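Search this site Search Advanced search

3. The student project

3.1 Participants and setting

The project was carried out in the second-year module on applied automation at Slanina, in the spring term. The students worked in small teams, and each team chose one domestic task which a robot arm with two fingers could, in principle, learn from human demonstration. We did not give the students a robot at the beginning. They received a pair of hand-held grippers, a short manual and a list of tasks which previous groups had found difficult. Our colleagues at Plandmont had used a similar order of work with older students, and we followed their advice to postpone the arm until the teams had looked carefully at their own recordings.

Most of the recordings were made at home. This was a decision of the students, and we supported it. In the laboratory all tables are white and all objects come from the same cupboard, and in the earlier edition of the module the teams were satisfied too early. A bedroom or a kitchen has patterned textiles, things which lie in the way and light which comes from one side only. For the learning aims of the module such conditions are more useful.

3.2 The task of sorting light waste

The team described in this section chose to collect used packaging from a soft surface. The choice was made after a discussion of almost 2 hours, of which the notes are kept in the team diary. At first the team wanted to fold clothes, but Imani Boateng, who supervised the practical sessions, asked them to write down every contact between finger and cloth in one single fold, and after this exercise they changed their mind.

Light packaging looks like an easy material. It is not heavy, it does not break, and it does not matter much if it falls. The students soon wrote in the diary that the difficulty is in other places. Wrappers which lie on each other move together. A paper cup changes its form when the fingers close. Transparent plastic is hard to separate from the thing behind it, and in a later step the learning program must find its edge in the same pictures. On a bed the surface itself also gives way, so that a finger which comes from above pushes the object down before it can hold it.

The team agreed on three rules for a valid demonstration. First, the fingers must be fully open before they approach the pile. Second, only one object may be taken in one movement, and if two objects come up together, the demonstration is kept but is marked as "double". Third, the person who demonstrates may not use the free hand to hold the pile. The third rule was broken most often in the first week, usually without the student noticing it.

3.3 Collection and marking of demonstrations

Each team had to hand in 200 demonstrations. The number was fixed by us, and it was a compromise between the time of the students and the needs of the training program, which was provided by Nelport and which we did not change. The team divided the work so that one student demonstrated while another one kept the diary, and they changed places when the first was tired. Tiredness was visible in the data. In the later part of a session the approach became faster and less straight, and the fingers closed before they were at the right height.

After every session the recordings were watched together and marked with one of four words: "good", "double", "lost" or "rule". The word "lost" was used when the object fell before it was over the bag. Some disagreements about "lost" and "double" were not solved, and we asked the team to leave both words in the table and to write a comment.

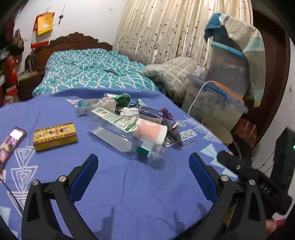
Figure 3. Home recording, sorting task. Two finger pads in open position in front of the pile.

The order in which the objects were taken was left free. We expected that the students would begin with the objects on top, and in the first sessions they did so. Later the diary shows a different habit: the demonstrator began at the outer side of the pile, where a wrapper has a free end, and worked towards the middle. The students explained this by the visibility of the free end between the two fingers. We consider this a valuable observation, as it was not in the manual, and the team from Stedbridge, who worked with kitchen waste on a hard table, did not report it.

A second change concerned the angle of the hand. At the beginning the gripper was held nearly vertical, as one would hold a pen. With a soft surface this gave many "lost" marks. The team then lowered the wrist and approached from the side, so that one finger could slide under the object while the other remained above it. Flat pieces were still a problem with this method – the lower finger tended to push them forward – and the team finally permitted a small pressing movement into the sheet for these pieces only.

3.4 Limits of the procedure

The marking was done by the same persons who made the demonstrations, and we cannot exclude that they were mild with their own work. Also, the content of the pile was not controlled. It depended on what had been eaten or bought, and two sessions are therefore difficult to compare. In the next edition, planned for April, we will ask the teams to keep a fixed set of objects for a part of the sessions and to use free material for the rest. The results of the training on the arm are given in Section 4.

Contact | Copyright and permissions | Page last updated 17 Feb 2026 | Back to top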